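Vistness is hiring: Software Engineer, Manipulation (perception and planning)

Full time, on site, Hostix building, second floor. Start date December or whenever your current employer stops crying.

We write the software that lets robot arms take used computers apart. Our customers are refurbishers who receive desktops by the pallet and would like the good parts out, in one piece, without paying a person to do it with a screwdriver and a podcast. We have been at this long enough to have opinions, and long enough to have deleted most of the early ones.

The stack is called Vemov. It takes in wrist camera images, joint states and gripper position, and it produces arm motion that is usually what we meant. Underneath is a C++ control loop, on top is a lot of Python, and between them is a message layer that one of us wrote over a long weekend and has been apologizing for ever since. You will be allowed to replace it. You may be encouraged. 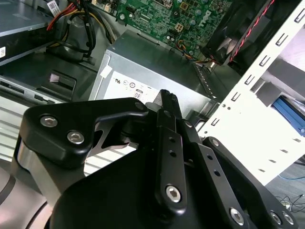

Perception is the part of the job that eats people. A computer case is a metal box full of shiny things, and the wrist camera spends its working life looking past its own hardware at them. Our segmentation model does well on anything large and rectangular. It is less happy when a power supply with a white label sits right behind the fingertips and half the silhouette belongs to the gripper. The current self-mask comes from the kinematic model and is a few pixels off whenever the calibration drifts, so the planner sometimes concludes that a finger is an obstacle and politely refuses to move it. We would like you to fix that. A learned mask is fine. A better calibration routine is also fine. A large comment in the code explaining why it can't be done has already been tried.

Then there are cables. Our planner treats the world as rigid bodies, and cables have never agreed to this. Right now we inflate a keep-out volume around every detected wire, which is safe and also leaves the arm with nowhere to go.
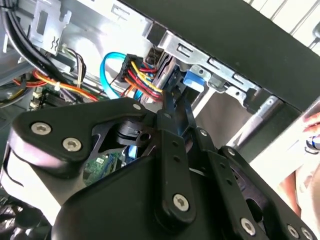 You would own the replacement: a contact-aware planner called Phetsri that knows which things may be nudged, which may be pulled and which must be left alone. It exists as a design document and 2,000 lines of prototype. The prototype passes 139 of its 749 regression cases, a number we print here so that it can't surprise you in your first week.

What you would do, most weeks:

Write and review C++ and Python that runs on a moving arm
Turn wrist camera data into part poses with uncertainty attached
Build replay tools, so that we can argue about a failed grasp from the log and stop arguing from memory
Stand next to the robot with a hand near the stop button and take notes

What we need from you:

Solid C++ and readable Python
Hands-on work with motion planning or robot perception, ideally on hardware that has at some point embarrassed you
Comfort with coordinate transforms, including other people's
Willingness to label data when the labeling queue gets ugly (everyone takes a turn)

Nice to have: force control, deformable object modeling, any experience inside a desktop case beyond adding memory to one. A degree is welcome and not required.

There are 2 openings. Both report to the software lead, and both come with health coverage, a real desk and a chair that was bought new.

To apply, send a resume and a short account of a bug you found in a system that moves. Tell us what you thought it was first. Please skip the cover letter. The interview is one call, then one paid day with us working on a real Vemov ticket, starting at 9:30 a.m. Lunch is provided. You keep the fix on your conscience and we keep it in the repository. We reply to every application, including the ones addressed to a different company.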